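Buckets, tubs and table tops: the Irnthorpe workroom clear-out

Gallery by Gwendolyn Delacroix

The workroom at Irnthorpe had not been properly sorted for several years. It is a long room on the ground floor, used for soap making in the mornings and for whatever else needs a table the rest of the time. In May we took everything off the shelves, washed what was worth keeping and got rid of the rest. This page is a short record of the job, with notes for anyone who uses the room or has a similar one of their own.

We kept a written list as we went. By the end it ran to 251 entries, of which 114 were containers of one kind or another. Most were tubs and pails that had once held ingredients bought in bulk and were then kept because they might come in handy. A good many had no lid. Some had the lid of a different tub forced on and would not come apart without a screwdriver.

The rule we settled on was simple. A container stayed if it was sound, if it could be cleaned, and if we could say what it would be used for. Anything with a split rim went out the same day. Lids with no tub were held back for a week in a crate by the door, in case the other half turned up, and then they went as well.

Buckets

The buckets were the slowest part. Plain plastic ones take up smears and colour low down on the inside, and a quick rinse does very little for them. Warm water, washing-up liquid and a long soak get most of it off. A paste of bicarbonate of soda will shift some of what is left. We did not use wire wool, as it scratches the plastic and the scratches hold dirt.
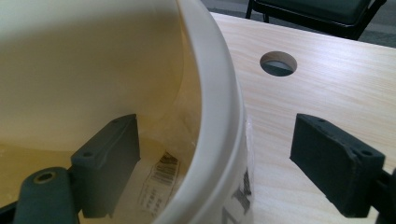

A cream-white bucket with a streaky, yellowish residue low on the inside and a small barcode label showing near the bottom.

Savita Rastogi wrote in to say that she gave up on bicarbonate years ago and now fills hers with hot water and a dishwasher tablet, leaves it overnight with the lid on, and rinses it twice in the morning. She adds that some stains never come out of older plastic however long it is left, and that a stained bucket is perfectly good for mop water or for carrying tools.

We tried the tablet method on four buckets afterwards. It did well on two of them and made little difference to the others, which have gone to the garden shed.

Labels

Old labels were a nuisance all the way through. Paper ones come off after a soak, but the glue stays behind and picks up dust. Cooking oil rubbed in with a cloth and left for ten minutes loosens it. Wash the oil off with detergent before the tub goes back on the shelf, or the next label will not stick.

Plastic labels were easier if warmed first with a hairdryer. Start at a corner and pull slowly. Where a label had the only record of what had been in the tub, we copied the details on to the list before taking it off. Three tubs had no label at all and we could not tell what was in them, so they were sealed and taken to the tip at Dresbridge, where there is a counter for that sort of thing.

New labels are all the same size and all go on the side facing out. They say what is inside and the month it was opened. Please do not write on the lids - they get swapped.

Shelves

The shelving is the Burov system that came with the room. It is not pretty but it is strong, and the uprights can be moved without taking the whole run down. We lowered the bottom shelf so that full buckets need only be lifted a short way. Empty ones are stacked on the top shelf, no more than five to a stack, with a strip of card between each pair so they do not jam together.

One bracket was bent and has been replaced. We have 29 spare shelf clips in a jam jar on the windowsill, and they should stay there.

Tables

Tables were done last, once there was nowhere left to pile things. The wipe-down is the same each time: a dry brush first, then a cloth wrung out well, then a dry cloth following the grain. Too much water is bad for wood and it will lift the edges in time. Rings from wet tubs were a common complaint in the old notes, so there is now a stack of cork mats by the sink.

Marty, the supplier of the wax we used, recommends a thin coat twice a year. One tin was enough, with plenty left over. It needs a few hours before anything is put down on it, so the evening is the best time to do it.
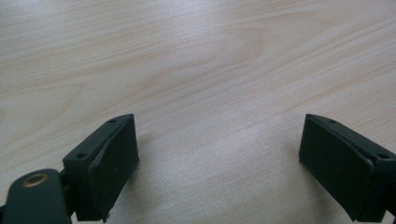

Pale wood with long, curving bands of grain and a soft sheen where the light falls.

What went and what stayed

The sound tubs we could not use were offered to the school kitchen and the allotments, and most were collected within a few days. The scrap came to nine sacks. We spent £572 in all, most of it on the van, the new bracket, the wax and two decent lidded bins.

The room is open again from nine in the morning. Buckets are on the left as you go in, lids are hanging on the rail beneath the window and the list is on a clipboard beside the light switch. If you take a tub home, cross it off. If you bring one back, wash it first and let it dry upside down on the rack before it goes on the shelf.

The cupboard under the stairs has not been touched yet. We plan to start on it once the rack for the mops has been put up.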